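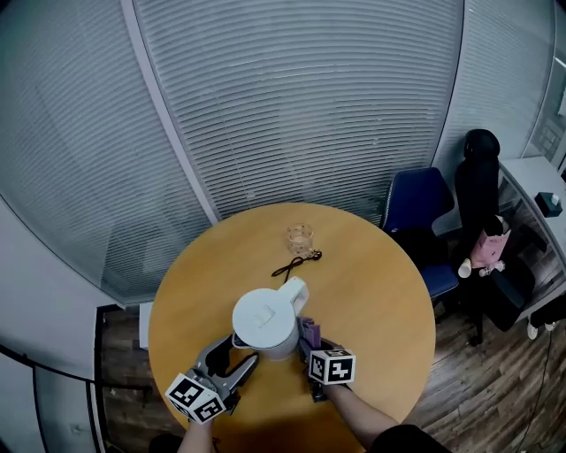 My kettle smells like a pickle jar now and my tea tastes the same, wrote one reader after trying the vinegar method from our spring cleaning page, and could we please explain how to get the chalk out of an electric kettle without ruining a week of tea?

Search this site Go

How to descale an electric kettle (and keep your tea tasting like tea)

24 Jul 2018

Well, yes, we can, and I felt a little guilty reading that, as I was the one who told everybody to use vinegar in the first place. It does work. It's cheap and it's already in the cupboard. But it hangs around, especially in a kettle with a plastic inside, and if you share the kettle with other people you will hear about it (ask me how the front desk at Andgate felt that morning!). These days I use citric acid, the plain white powder sold with the canning supplies, and I wouldn't go back.

Our water here in Memineck is on the hard side. The last report I saw said 161 parts per million, and a kettle that gets boiled all day long will grow a crust on that in no time. If your water is softer you may only need to do this a few times a year.

What you'll need

Citric acid powder, 2 level tablespoons
900 ml of cold water (a bit under four cups)
A soft cloth or an old dish sponge
A wooden spoon or a chopstick, if your kettle has a narrow neck

Getting it ready

Unplug the kettle and let it cool all the way down. I like to bring it over to a table where there's room to work and good light, and get the cord out of the way before I start pouring anything. Tip out whatever water is left. Now lift the lid and have a look at the bottom. A thin white bloom will come off in one go. If you've got thick tan flakes, like bits of eggshell, plan on doing the whole thing twice.

Descaling

Pour in the water first and then the powder, and give it a stir. Plug the kettle back in and bring it just to a boil, staying close by, as the mixture can foam up a bit in a really scaly kettle. Switch it off, unplug it, and leave it for twenty minutes. Put a note on it if you're at work. I mean it about the note.

When the time's up, carry it to the sink and pour slowly. The water may be cloudy with little flakes in it, and that's just the scale letting go. Wipe the inside with your cloth once it's cool enough to put a hand in, using the spoon to push the cloth around if you can't reach. Please don't scrape with a knife or use steel wool! Scratches give the next lot of scale something to grab.

Rinsing

Fill the kettle with fresh water, swish, and dump. Do that again. Then boil a full kettle of plain water and throw that away too. I know it feels wasteful, so let it cool and use it to rinse the sink. Taste a little from a clean glass. If it's at all sour, boil and dump one more.

The outside

A damp cloth with a drop of dish soap is plenty for the body, the lid and the handle. Wring it out well, and never put the kettle under the faucet or let water get near the electrical contacts. White kettles pick up tea-colored fingerprints right around the handle, and a dab of baking soda on the cloth takes those off nicely.

In between, empty the kettle at the end of the day and leave the lid up overnight. Mine went from July clear through October last year before it needed doing again.

Comments (4)

Does this work on the stainless kind? Mine has rainbow spots on the bottom.

Reply from the author: Yes, it does, and the rainbow marks usually go too. Same amounts.

I used lemon juice, half a cup of the bottled kind. Took two rounds but it came out fine and the kitchen smelled lovely.

Couldn't find the powder at the grocery store, finally got it at the hardware store next to the jar lids.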